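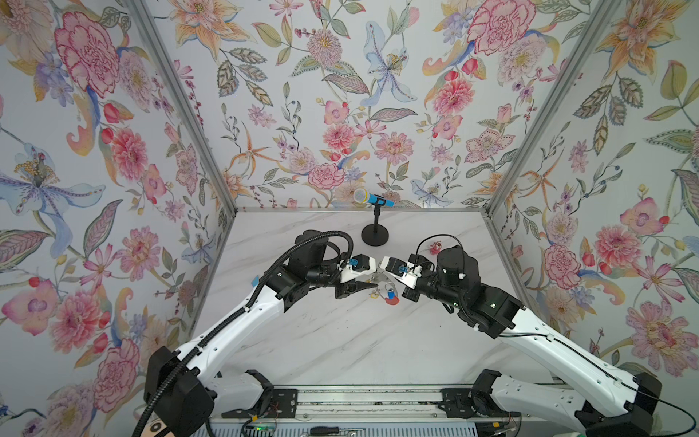 1/ Equipment planning, next fiscal year: two-arm benches
The Stulavthorpe office opened its equipment plan on 2023-03-07. This thread sets out what we intend to buy, what we intend to defer, and how departments may comment before the October order.

2/ The current bench carries two arms on a shared aluminum rail, facing the work surface. The plan proposes one further bench of the same layout. A single-arm bench was considered and set aside. Handing a small item from one gripper to the other is a large part of our task list, and one arm cannot do it.

3/ Quotes were requested from two suppliers, Kitari and Dukeo. Both were asked to price arms, grippers, rail, mounting plates and cabling as separate lines. Bundled quotes were returned for revision. We ask departments to follow the same practice - a single total tells the purchasing desk very little.

4/ Spare parts. The plan sets aside 1655 dollars for spares in the first year. Gripper fingers and cable hose come first, then one replacement joint motor per arm. Unspent spares money does not carry over to the following year.

5/ Small hardware is often left out of requests. Please include screws, clips, brackets, hand tools and a power strip. The last request reached us without mounting plates, and the order was held for 12 days while a correction was approved.

6/ Task objects also belong in the budget. Key rings with colored tags, small figures and similar items cost little, but they are replaced often. Departments may claim up to 100 dollars per bench for these without a separate form. 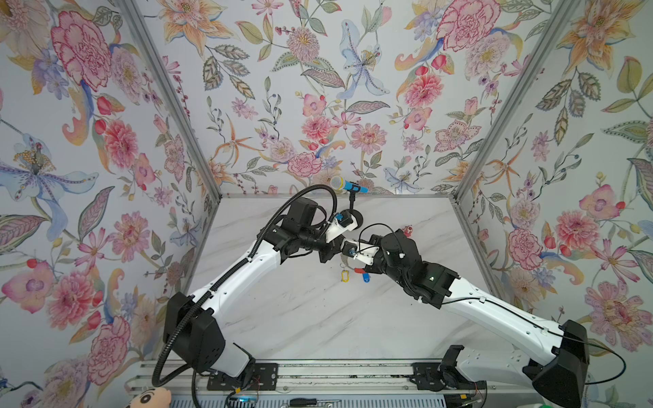 7/ Wanpen Kaewmanee asked whether the second bench could be leased for a year before the office commits to a purchase, and whether the lease would cover repairs to the wrist assembly.

8/ Our reply: a lease is possible. Dukeo offers a term of 36 months only, with repairs included. Kitari does not lease. Over the full term the lease costs roughly the same as buying outright, and the bench would then be returned. The plan therefore keeps the purchase as its first option and lists the lease as the alternative.

9/ Floor space and power. The Suwannarat room is the proposed site. Any department that now stores material there should inform us in writing. Electrical work is charged to the building account and should not appear in equipment requests.

10/ Training time is to be entered as staff hours, on the second page of the form. Please name at least two operators for each bench. Requests that name only one will be sent back.

11/ Comments on the plan may be sent to the purchasing desk by the department head. Revised supplier quotes will be posted in this thread when they arrive.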